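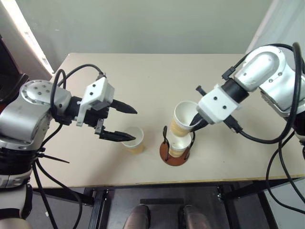
Shagufta Tanoli

Paper cups, and what a two-armed machine shows about stacking them

The open day at Prancombe ran on a Thursday in February and I stayed for the cup bench until they closed it. Two arms, a two-finger gripper on each, white paper cups with a tan lower part, and a wire holder on a round reddish-brown base. The task is to get the cups into the holder, one inside another. Notes for anyone who stacks cups at home or behind a tea counter.

Grip from the inside. The right arm puts its fingers into the mouth of the cup and holds it that way. The outside of the cup then stays clear of the fingers, which matters when it has to slide into another. By hand, use two fingers and light outward pressure. For cups people will drink from, wash first or wear a clean glove.

Come in tilted. A cup lowered dead level tends to catch its base on the rim below. Lean it slightly, let one side of the base enter, then straighten.

Do not press the stack. Paper cups wedge. Let each one drop the last bit under its own weight. If two have stuck, hold the lower one and twist — pulling straight only bends the rim.

Ribbed sleeves take up room. A sleeved cup sits higher in the stack than a plain one, so keep the two sorts apart or the column leans.

Use a holder with a wide base. Wire loops are easy to wipe and show at once how many are left. Ours at home is a Toivonen and holds 20 plain cups.

Pilar Cabral, who was running the bench, gave the count as 3,411 cups handled to date. They inspect the finger tips every 1,000. The ridges near the ends pick up paper dust, and a dry toothbrush clears it. The same brush does kitchen tongs very well.

Cable ties: trim the tails flush if your sleeves pass near them. Side cutters, flat face against the head of the tie.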